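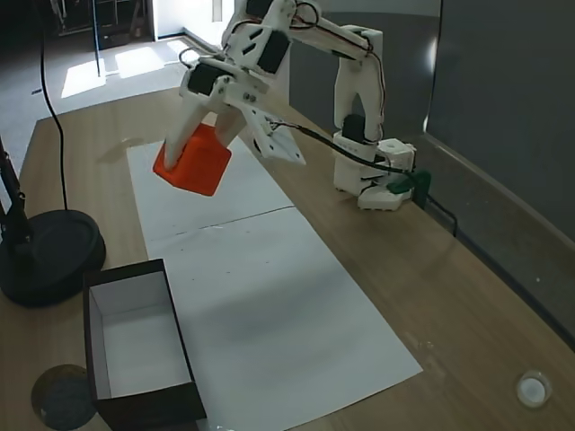
*Orange cube, white paper*

Sunday night, 8/4/19, and I've finally given up on the sourdough (again!). I had 30 minutes to kill before the second prove, fell asleep on the sofa, and woke up to a bowl of grey soup. My starter is 7 weeks old and smells of nail varnish, which the forum says is fine, but they say that about everything.

So I'm switching to soda bread for a bit. Buttermilk, wholemeal, a big cross on top, done. I got a 70p bag of flour from the mill shop at Clolladen and it makes a lovely nutty loaf – gorgeous with too much butter. Might try it with treacle in May, if I'm still speaking to my oven.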